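Werkstattbuch, September

Reklamation Spüle Gaete, zweiter Durchgang. Loredana Ferri hat die Randprofile von gestern noch einmal eingespannt. Das Dichtband von Evero klebt auf poliertem Stein gut, auf dem geschliffenen Muster löst es sich an den Ecken. Vorher mit Isopropanol abgewischt, trotzdem. Verdacht: Steinstaub in den Poren. Für morgen ein Muster ausblasen und eins nur abwischen, dann vergleichen.

Wasserhärte am Prüfstand gemessen: 249 mg/l als Calciumcarbonat. Der Wert ist höher als im August, Enthärter also wieder nicht regeneriert. Salz nachgefüllt, Regeneration von Hand gestartet, nach dem Mittag neu messen. Die Kalkversuche vom Vormittag im Heft mit Bleistift eingeklammert, die gelten nicht.

Dauerlauf Armatur Clumel steht bei 3000 Hüben. Bei Hub 10 und danach immer wieder ein Quietschen beim Schließen, unter Last weg. Kartusche noch nicht ausgebaut, erst bei 4000 wie im Plan. Santino Quiroga meint, es sei das Fett und nicht die Scheibe. Möglich. Das Fett aus der neuen Dose ist zäher als das alte, auf dem Etikett steht dieselbe Nummer. 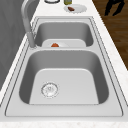

Becken und Ablauf

Siebkorb: Die Dichtung unter dem Ablauf haben wir jetzt dreimal gewechselt und jedes Mal kommt nach der Heißwasserprobe ein Tropfen an der Verschraubung. Mit kaltem Wasser bleibt alles trocken. Die Mutter war nach dem Abkühlen jeweils eine Vierteldrehung lose. Nicht fester anziehen, das Gewinde ist Kunststoff und beim letzten Prüfling gerissen. Beim Lieferanten Erard nach der härteren Dichtung fragen, die im alten Katalog noch drin war.

Silikon: Fuge am Rand des Prüflings mit der kleinen Düse gezogen, abgezogen mit Spülmittelwasser. Hautbildung kam später als auf der Kartusche angegeben, in der Halle ist es aber auch kühl. Bis morgen früh nicht belasten. Zettel klebt dran.

Marmor und Essigreiniger: matte Stelle auf dem Reststück, mit dem Fingernagel nicht zu spüren, gegen das Licht deutlich. In die Pflegeanleitung muss ein Satz zu Säuren, Loredana schreibt den Entwurf.

15:40 Härte nachgemessen, wieder im Soll. Kalkversuche laufen neu an, Prüflinge 2 und 5 zuerst.

Offen: Drehmomentschlüssel zur Kalibrierung geben. Altes Fett suchen, müsste im Schrank neben dem Kompressor stehen.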